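Nasska publishes revised specification for water-based furniture finishes

For release: Thursday

Nasska, the coatings supplier to small and medium furniture workshops, has published a revised specification for its Protex range of water-based clear finishes. The new document replaces the one issued in June and applies to all interior tables, cabinets and shelving finished with Protex products. 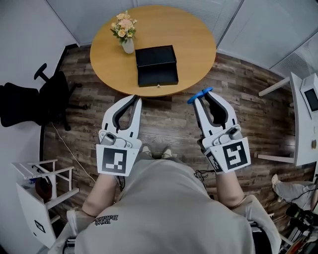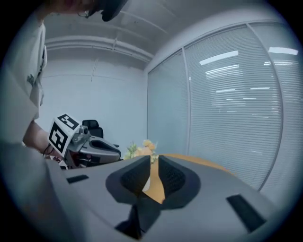
The revision covers film thickness, drying intervals and the method used to record surface wear. Workshops holding an existing Nasska approval may continue to work to the earlier text until their next scheduled review. New applicants will be assessed against the revised text only.

The main change is to the interval between coats. The earlier specification gave one figure for all timbers. The revised text separates open-grained timbers, such as oak and ash, from close-grained timbers, such as beech and maple, and requires a longer interval for the first group. The final rub-down before the last coat is now mandatory for both groups. It was previously left to the finisher.

The changes follow a trial carried out with the contract furniture maker Ruggiero. A total of 538 panels were coated, stored and tested at the Nurkov test house. Of these, 178 were open-grained. Each panel was subjected to repeated wiping with a damp cloth, contact with hot and cold cups, and exposure to common household cleaners. Panels finished at the old interval showed more raised grain at the edges than on the face, and this was most marked on end grain.

"The old figure worked well enough on beech, and most of our early testing was done on beech," said Noemi Morelli, technical manager at Nasska. "Oak takes up more of the first coat and gives up its water more slowly. A single interval for both was never a good fit, and the edge results made that plain."

Relative humidity in the finishing area must now be recorded at the start and end of each shift. Work should stop if the reading falls below 40 per cent, as the film can skin over before it has levelled. The upper limit has not been changed. A workshop that already logs humidity by automatic means may submit those records in place of the paper form, provided the sensor is placed at bench height and away from doors and extraction inlets.

Spray and brush application are both permitted. Roller application remains outside the specification – a separate note on rollers is being drafted and will be issued when testing is finished. Thinning with water is limited to the amount stated on the container. No other thinner may be used.

The section on repair has been rewritten. Small marks in a cured film may be treated locally if the damage has not reached the timber. Where bare timber is exposed, the whole face must be rubbed back and recoated. Local repair of edges is no longer accepted.

"We had to alter our drying racks to suit the longer interval, and that took a bit of planning," said Fuseini Appiah, production manager at Ruggiero. "The rub-down was already normal practice here. The paperwork is shorter than it was, which the finishing shop has noticed."

The specification is divided into 6 parts, with the test methods moved to an annex. Part numbers used in the June text have been kept where possible, and a table at the back lists those which have changed. Safety data sheets are not affected. Product formulations, container sizes and colour references also remain as they were.

Copies are supplied free of charge to approved workshops. Other parties may request one through the Nasska technical office. Questions on the transition should be sent in writing and should quote the workshop's approval number.

Notes to editors

Nasska supplies clear and tinted finishes for interior joinery and furniture. Protex is its water-based range. Panel preparation for the trial was carried out by Ruggiero; conditioning and testing were carried out by Nurkov.

Press contact: Technical Office, Nasska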